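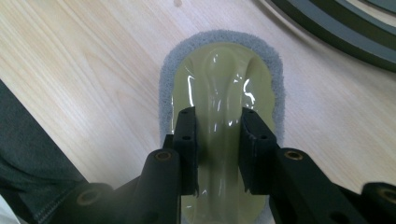
How often should you wipe down a wooden table? Once a day, after the last meal, is plenty for most homes, plus a quick pass whenever something sticky lands on it.

16 Oct 2022

I have become a person with opinions about sponges, and I'm so happy about it! For years I bought the flat ones in packs of 10 and wore them down to crumbs (my fingertips too). Then I switched to an oval one with a plastic top and a ridge along the middle to hold on to, and now I wipe the table for fun. Gray foam underneath, pale olive green on top. I love that green.

My routine is short:

- crumbs off first, with a dry cloth
- sponge dipped in warm water with one drop of soap, then squeezed hard
- long strokes, always with the grain
- dry towel right away

Please squeeze it more than you think you need to! I left a puddle on our old table one December and the ring never came out.

The Lunano soap is my favorite so far, very mild, and it smells a little like pears. I tried Udura before that and it left streaks on me every time, though it's great on the stove. Next up is the windowsill in the hall, which gets all the dust from the street, and then maybe the chair legs if I'm still in the mood.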